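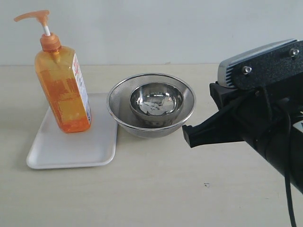
Duygu Türkmen has spent most of the spring with one arm, one gripper and a kitchen's worth of bowls. She tests equipment for Skyrme, a small lab supply and training company, and since April she has been working through the Storenell bench kit, a package that Irnovano sells to people who want a robot arm doing simple handling jobs on a table without hiring an integrator.

The kit comes as a two-finger gripper, a wrist-mounted sensor, the bracket that joins them, a cable set and a software license for one year. The arm is bought separately. Türkmen already had one, which she says is how most buyers will come to it.

"People have an arm in the corner that somebody bought for one project," she says. "The project ended. Now they want it to pick things up and put them down, and they don't want to write the whole thing again."

Fitting took her an afternoon. The bracket goes on with two screws and lined up the first time. The cable was less simple. Irnovano supplies one length, and on her arm it hangs lower than she would like.

"I've tied it up twice and both times I untied it, because the wrist needs the slack when it turns over. You want a clip halfway up the forearm. I made one. It should be in the box."

Her test list is built around household and washroom items, which is what several of her customers have asked about. There are mesh colanders, steel bowls that stack inside them, molded trays and pump bottles of soap. She chose them to be awkward in different ways.

"A steel bowl is a mirror. The sensor looks at it and sees the lights and the arm and whatever else is in the room. Mesh is the other problem, you get some points off the metal and some from what's behind it. And then a clear or tinted bottle with liquid in it, that's difficult for nearly everything on the market."

The mesh gave her the least trouble. Storenell's software lets the user mark the rim of a bowl as the place to grip, and once that was set the arm came in from the side and closed on it without much fuss. Nested bowls took longer. With a smaller bowl sitting below the rim of a larger one, the software at first treated the pair as one object and lifted both.

"Which is a fair reading, if you think about it. I had to teach it the inner one by itself, then the outer one by itself, then the two together. After that it asked me which I wanted. I was fine with that."

She ran 281 picks in the main round and kept a plain log of each one. Of those, 192 were done with no help from her. She is careful about what the number means.

"It's my table, my light, my objects. If you gave it cardboard boxes you'd get a much better figure and it wouldn't tell you anything. I would not put 192 on a poster."

Pump bottles account for a good share of the rest. The long nozzle sticks out to one side, and the gripper has to come down or across without catching it. Türkmen found it worked best to have the bottle on a tray, with the nozzle turned away from the arm, and to grip the body low. A tray also gives the software an edge to measure from.

On support she has few complaints. She wrote to Irnovano up to five times in the first month, mainly about calibration, and got useful replies. The manual is another matter. It runs to 172 pages and the section on reflective objects is a single paragraph that tells the reader to adjust the lighting.

"Adjust it how? I moved a lamp around for a whole morning. A soft light from the side is better than one overhead. There, that's the paragraph they needed."

She would recommend the kit to a workshop or teaching lab that handles the same set of objects every week - and has someone willing to spend a few days on setup. For a place where the objects change daily she would wait. The next software release is supposed to handle tinted plastic better, and she has asked for an early copy.

The next set of tests will be at Tullarbridge, a training center that wants the arm to lay out trays before morning classes. Türkmen plans to leave the kit there for a month and let the staff run it.

"I know its habits by now, so I'm not a good tester any more," she says. "They'll put things down wherever they like. I want to see the log from that."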